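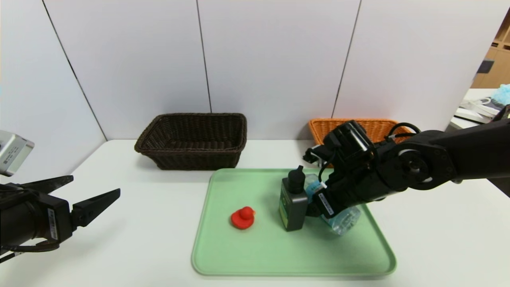

Figure 2. A mint-green tray holding a red rubber duck, a green pump bottle and a clear bottle with a blue cap.

Filed under: Home & Family Research / Working Papers
Last updated: August 8, 2022

3. Shared bathrooms and the things that live in them

We came to the bathroom later than we had planned. The kitchen had taken up most of our attention in the first round of diaries, and it would have been easy to stay there, with its full drawers and its long arguments over the dish rack. But when Marit Amundsen read through the entries from Plorkside and Hedlund she noticed how often people wandered off the subject of supper and began to write about the edge of the sink, and who had left what on it. By the end of August we had 1318 entries from 19 households, and it seemed only fair to give the sink its own section.

Most of the families share a single bathroom, and most of them told us, with great good humor, that it is the one room where everybody's belongings end up side by side whether they like it or not. A father's shampoo stands next to a bath toy, and the bath toy next to a bottle of something a teenager has asked everyone else to leave alone. One mother in Hedlund wrote that she could tell who had been in last by what had been pushed to the back. We have tried to keep that kind of remark in view, because the families were generous with them and they say a good deal about how a house runs in the early morning. 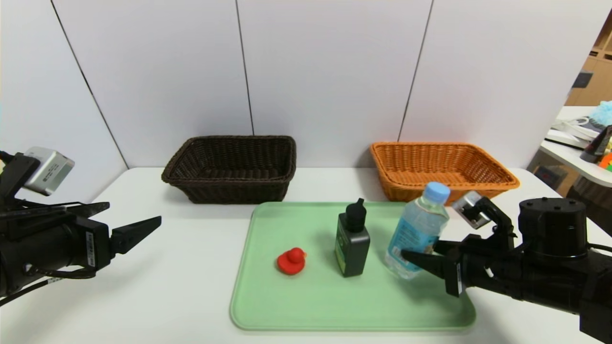 Sorting by person and sorting by use are the two habits that turn up again and again in the diaries, and families tend to hold to one of them quite firmly. Where things are sorted by person, each member of the house has a place, and the place travels with them – to the bathroom, to the bedroom, sometimes off to a grandmother's for the weekend. Color does much of the work. With two woven baskets, one dark brown and one bright orange, even a child who can't yet read a name tag has little trouble learning which is which, and several parents told us they had given up on written labels for just that reason. Where things are sorted by use, the hair things go in one place and the skin things in another, and the question of whose they are is left to be settled at the door.

Ronja Engström, who carried out the home visits in Plorkside, was struck by how warmly people spoke of the flat, open surface between these two systems. It might be a shelf, a tray, or the top of the washing machine. Things rest there on their way to somewhere else, and in a busy week they may rest there for a long time. One couple called theirs the Brurka, after a ferry stop where they had once waited most of an afternoon,

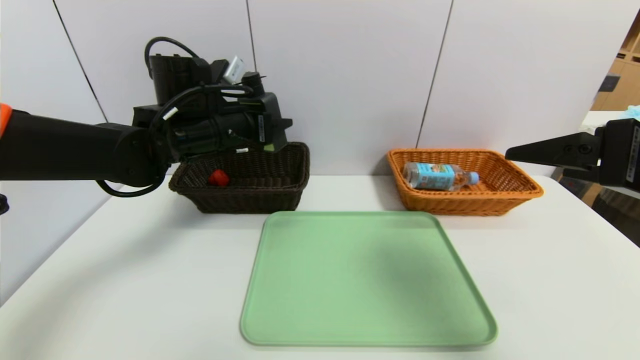

and the name had stuck so well that their children used it in the diary without explaining it. We have borrowed it, with their kind permission, as our working word for any such surface. A Brurka is rarely planned. It grows up near the place where people stand, and it belongs to the household as a whole, which may be why it causes so many small quarrels. In the diaries, complaints about a closed container usually name one person. Complaints about a Brurka are written to everyone – "could we please," "whoever it was," "I am not cross, but" – and are often followed a day or so later by a note that the writer had in fact left the thing there themselves.

We had expected that a larger bathroom would mean fewer such notes. The interviews gave us little support for that. A family with plenty of shelves had simply let their things spread out, and were as fond of their muddle, and as worn out by it, as anyone in the smaller apartments.
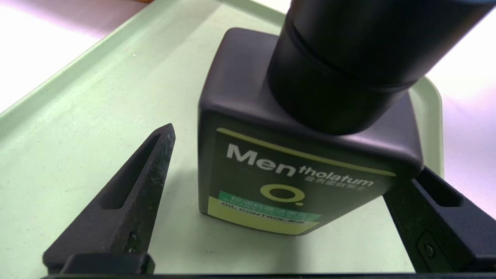
Do families with younger children keep fewer things out in the open? In our diaries they kept more of them out, mainly so that an adult with one free hand could reach what was needed at bath time.

The exceptions were households with a child who had just begun to climb, and there the bottles had moved to a high cupboard, often within the same week. Parents wrote of this change with some regret, and two of them mentioned that the habit of reaching for the old spot had outlasted the climbing itself. We return to these reaching habits in the next section, where the hallway diaries offer a useful comparison, particularly as regards keys and gloves.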